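Dishcloth

A dishcloth, also called a dishrag or, in households with ambitions, a kitchen cloth, is a piece of fabric used for washing dishes and wiping down kitchen surfaces. It is distinct from the dish towel, which is used for drying, although the distinction is observed mainly by the person who bought both.

Contents
1 Materials
2 History
3 Hygiene
4 Storage and folding
5 See also

Materials

Most dishcloths are made of cotton, in a loose weave that holds water and dries quickly once wrung out. Waffle weave and terry are common. Hand-knitted cloths are a regular first project for beginning knitters, and a regular gift from them. Microfiber cloths lift grease with little soap but lose their grip if washed with fabric softener, a fact printed on a label that is usually removed before the first use.

Cellulose cloths, sold flat and stiff, soften in water and can be cut with scissors. They wear out sooner than cotton and tend to do so along the fold.

History

Rags have been used to clean vessels for as long as there have been vessels and worn-out clothing. Cloths woven for the purpose came much later, and for a long time competed poorly with old shirts, which were free.

The mill town of Dedach was for several decades a center of the trade. The Shiferaw mill there turned out a checked cotton cloth measuring 41 centimeters on each side, a size chosen to suit the looms and afterward defended as ideal for the hand. Its rival Pendik answered with a slightly larger cloth at the same price. The Shiferaw catalog listed 338 patterns at its height, most of them checks.

The textile historian Radomír Machala, in his survey "The Lesser Linens," divides household cloths into 3 classes according to how ashamed their owners are of them. The dishcloth belongs to the middle class, above the floor rag and below anything with embroidery. His scheme has been criticized for leaving out the sponge, which he regarded as a separate subject and possibly a separate evil.

Hygiene

A damp cloth left in a heap is a good place for bacteria to grow. Regular laundering in hot water, followed by thorough drying, is the usual advice. A cloth used on raw meat juices should go straight to the wash. Smell is a poor guide, as the owner is generally the last to notice it.

Storage and folding
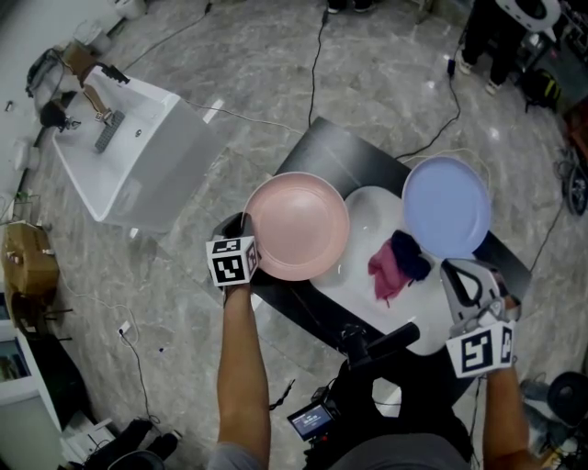 Crumpled cloths beside plastic plates.

Cloths dry fastest when hung flat over a rail or faucet. Folding in quarters is preferred for drawers. The Skakonar fold, a tight roll tucked in at one end, saves space and comes undone when the drawer is opened. Cloths in daily use are seldom folded at all.

See also

Dish towel
Scouring pad
Tea towel
Washcloth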